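**Progress report, July**
To: Flora Gillies, Postley
From: Orathai Sombatkul, Daltovmont
Re: Hand-held gripper comparison, second period

The comparison is on schedule except for the wrist mount, covered below. Spending is within the amount approved in the spring.

## Work done

We now have 1381 usable demonstrations across the two jaw designs. The first is the V-shaped jaw with the black rubbery slot, which we have been calling the Morrison jaw. The second is the flat parallel jaw from the previous period. Kwame Baidoo and Yayra Akpalu collected most of the data, with Tiburcio Barajas handling calibration and the marker tracking.

The task list has not changed: pick up soft goods, hand over to a second gripper, fold, and place on a shelf. Each task has 200 trials reserved for the final comparison. None of those have been run yet.

Collection moved from the small lab to the ground floor at Drellomness at the start of the period. The lab was too tight for two operators working side by side, and handovers kept getting cut short. The larger room has a mezzanine and a lot of overhead lighting, so Tiburcio redid the exposure settings before we kept any data. Operators wear the head camera as well as holding the grippers, and each second gripper carries a square black-and-white marker for tracking its position.
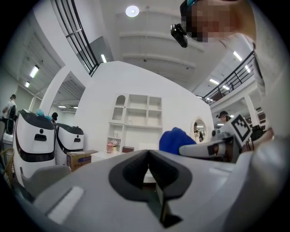
## Results so far

- **Soft goods.** The V-shaped jaw holds bunched fabric better. It slips less when the operator turns the wrist. The flat jaw is still better at picking up a single layer from a table.
- **Handover.** Not much difference in success. The V-shaped jaw is slower to release.
- **Folding.** Flat jaw ahead. We expect this to hold.
- **Tracking.** The marker is lost when the operator's forearm crosses in front of the gripper camera. Of the dropped segments we reviewed, up to 80 percent were of this kind. Moving the marker higher on its bracket helped in a short test.

## Problems

The wrist mount cracked on 7 units, all at the same screw boss. Yayra has redrawn the part with a thicker wall and the first prints are being fitted now. Until then we are rotating the good units between operators, which cost us several afternoon sessions.

Controller latency is also higher than in the first period. We suspect the new logging setting and will test with it switched off.

## Next period

1. Fit the new wrist mounts to all units.
2. Fix the marker height and repeat calibration.
3. Run the reserved trials for both jaws.
4. Send the raw trial sheets to Postley with the draft comparison.

We need a decision from you on whether the folding task should stay in the final comparison at its current weight. Kwame would like an answer before the reserved trials begin.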